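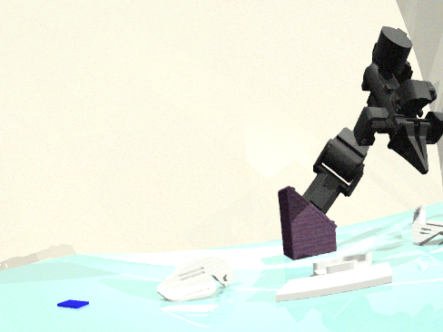

The rulebook for testing small robot arms in simulation runs to 36 pages, and most of them exist because somebody once cheated without noticing. Take the matter of props. A trial in the Condura code must include things of different shapes, so you get three off-white boats, no two alike, and a flat blue square on a turquoise floor, with a black arm standing over them on a purple base. Page nine says you must write down where each boat sits before the arm moves. Page ten says you must then move them and do it all again, and it is page ten that makes grown engineers sulk.

"Everyone's arm is brilliant if the boat never moves," says Ynyr Parry, who edited the code's second edition and has the patience of a man paid by the comma. He once sat through a demo at Januvia with a success rate so high that he asked to see the log. The same starting position had been used 552 times. The arm had learned one boat in one place, and learned it beautifully.

The current edition asks for 6 things from anyone publishing a result. The starting layouts must be listed, failures included. The rules for stopping a run must be set beforehand. A "success" must be defined in one sentence that a stranger could apply, which has caused more rows than the rest put together. Does a boat nudged onto the square count? Hye-jin Son, who checks results for Bavden, says no. Her opposite number at Kiều, Mỹ Đỗ, says it depends how hard it was nudged. They have been exchanging emails about this since January.

Then there is the gap between the screen and the bench. Simulated floors don't collect crumbs, and simulated cables don't snag on chair legs. The code lets you claim a simulated result as a simulated result and nothing more, in type the same size as the claim. Kamarul Rondonuwu argued for that last clause after finding the word "simulated" in a footnote to a footnote.

Compliance is voluntary. Roughly half the labs Parry writes to send back the full form, and the others send a video with music on it. He watches those too, with the sound off, and replies asking for page ten.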